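Subject: Re: [tableware-care] Cloudy film on bamboo-fiber and glazed pieces after machine wash

On Wednesday a list member wrote:

> We switched the break room from disposables to reusable cups and small bowls in December. Washer is a Grosus undercounter unit, detergent is the Kovia powder, dosed per the label. After two weeks everything had a gray film. Vinegar takes it off, but it comes back. Is the powder bad, or is this the water? Also, is it safe to keep running fiber-composite cups through the machine at all?

It is probably the water, but confirm that before changing anything. Film that dissolves in vinegar is carbonate scale. Film that stays after vinegar is either etching or detergent residue, and those call for different fixes. Notes below, in the order I would work through them.

## 1. Separate the materials

Do not diagnose from a mixed load. Glazed ceramic, melamine and plant-fiber composites hold water differently and dry at different rates. Scale shows up first on dark glossy surfaces and last on pale matte ones, so a light green bowl can look clean when a dark tray from the same rack does not. Run one load of each material and label the racks.
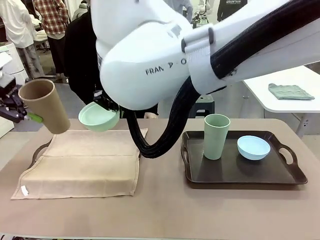

## 2. Measure hardness at the machine

Use a drop-count titration kit. Strips are too coarse near the point where you have to decide on a softener. Take the sample from the inlet hose after letting it run for 2 minutes. A kitchen tap may be on a different branch, and at our Kerslake site the two readings did not agree.

If the inlet reads above 100 ppm as calcium carbonate, a fixed powder dose will not hold, whatever the label says. Either soften the supply or move to a liquid with a separate rinse additive. We did the former, with a Piren cartridge, and logged 3,791 cycles before the rinse water drifted back over the limit. Your number will depend on fill volume.

## 3. Compare matched sets

Keep one set out of the machine as a control and wash it by hand in the same water. Set it next to the machine-washed set under the same light, one tray each, with the bowls tipped so the inside walls can be checked. Look at the rim and the inner wall. The foot ring collects standing water and will mislead you.
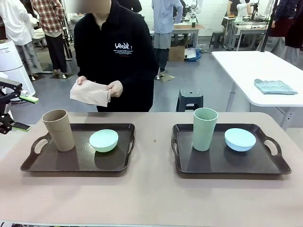 ## 4. Drying

Much of what gets reported as film is drying residue. Two things to change:

- Open the door at the end of the rinse and leave the load to vent before unloading.
- Hand-dry with a lint-free cloth while the pieces are still warm. Replace the cloth when it stops absorbing - a saturated cloth just spreads the minerals around.

Fabric softener in the cloth laundry leaves its own haze. Leave it out.

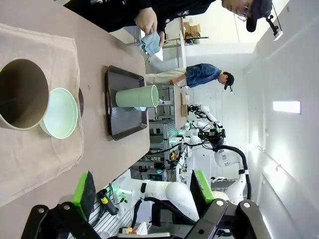 *Cups, bowl and tray out on the table, someone wiping an item with a cloth behind.*

## 5. Fiber-composite cups

On the second question: only if the base is marked dishwasher safe, and then on the top rack with heated dry off. The binder is usually a melamine resin, and it degrades with heat. Retire any cup that has gone chalky or rough inside. Do not use vinegar soaks on these as routine maintenance. An occasional wipe is fine.

Please post the inlet reading when you have it, along with the rinse temperature. Without those two I would leave the Kovia dose where it is.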